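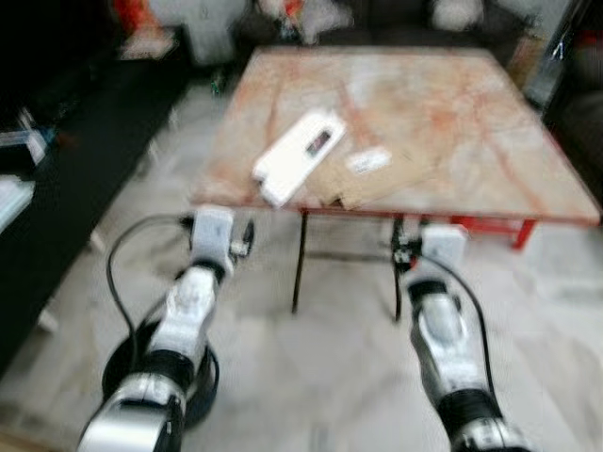 Gravcombe letting agency opens new lettings desk in Dandham and puts its repairs service online

Chávez Lettings, the family-run agency that has looked after rented homes in Gravcombe for longer than most of its staff care to admit, is delighted to announce that it will open a second office in Dandham this May. The new desk will be on the ground floor of the old saddlery at the top of the market square, and the kettle will be on from nine in the morning for anyone who would like to come in and say hello.

The opening comes together with a change that many landlords and tenants have been asking for. From the same day, everyone who rents or lets a home through the agency will be able to report a repair, follow its progress and look back over old jobs through Zatton, the agency's new online service. It works on a phone or a computer, and there is nothing to install.

Why Dandham

The agency already manages more than 900 homes across the valley, and a good third of them are on the Dandham side of the river. Until now those landlords have had to drive into Gravcombe to sign papers or drop off a set of keys, and anybody who has sat at the bridge lights on a wet Thursday afternoon will know how much fun that can be. We have wanted to be closer to them for a long while, and when the saddlery came up for rent we went to see it the same morning (and, we confess, had more or less chosen the paint by lunchtime).

The office will have a team of 6, four of whom are moving across from Gravcombe and will be familiar voices to anyone who rings us regularly. The other two are new to the agency but live in Dandham and know its streets, its parking and its rather particular bin days far better than we do. Viewings on that side of the river will be run entirely from the new desk, including early evening viewings until seven for people who can't get away from work.

How the repairs service works

Tenants sign in to Zatton with the email address on their tenancy, choose the room and the kind of problem, and add a few words about what has gone wrong. A photograph helps but isn't needed. The report goes straight to the property manager for that home, and the tenant can see when it has been read, which tradesperson has been asked to go, and what time the visit is booked for.

Landlords see the same record from their side. They can approve a quote, ask a question, or set a spending limit below which we simply get on with the job. For most of our landlords that limit will start at £300, the figure they already have in their agreements, and it can be changed at any time with a quick message to the office. Invoices, gas safety certificates and inspection reports will be kept in the same place, so there should be a good deal less hunting through old emails at the end of the tax year.

We ran a trial over the winter with a small group of landlords and their tenants, and we are very grateful to them for their patience, particularly in the first fortnight, when every dripping tap in the trial was filed under "Garden". That has been put right. Their suggestions led to several changes, among them larger text, a plain list of past visits, and a button that lets a tenant say that the appointment doesn't suit them without having to ring anyone up.

The telephone stays where it is. Plenty of people would much sooner talk to a person, and we enjoy the conversation, so repairs can still be reported by phone or over the counter at either office. Whoever takes the call will enter the details on Zatton so that nothing goes astray. Emergencies such as a serious leak or a loss of heating in cold weather should always be reported by telephone, day or night, on the number printed at the front of the tenancy pack.

What existing customers need to do

Very little, we are pleased to say. Rent is paid to the same account on the same day, deposits are held exactly as before, and no tenancy or management agreement is altered by the move. Landlords and tenants will each get an email with a link to set up their sign-in, and a letter will follow for those who have asked us to write to them by post. Management fees are staying as they are.

Customers whose homes are on the Dandham side will be told which member of the new team is looking after them. Anyone who would like to stay with their present property manager in Gravcombe is welcome to do so and need only let us know.

Opening day

The Dandham office will open its doors on a Thursday, market day, with tea, coffee and a table of cakes from the bakery across the square. Staff will be on hand until 3 in the afternoon to help people sign in to Zatton for the first time, and landlords who are thinking of letting a home in the area can have a chat about rents and the paperwork involved, with no need to book. The date will be posted in both windows as soon as the signwriter has confirmed, and we very much hope to see you there.

About Chávez Lettings

Chávez Lettings is an independent letting and property management agency based in Gravcombe. It lets and manages houses, flats and a handful of shops for private landlords in Gravcombe, Dandham and the villages between them.

Press enquiries

Please contact the Gravcombe office by telephone or call in during opening hours. Visits to the Dandham office ahead of the opening can be arranged for local newspapers and radio.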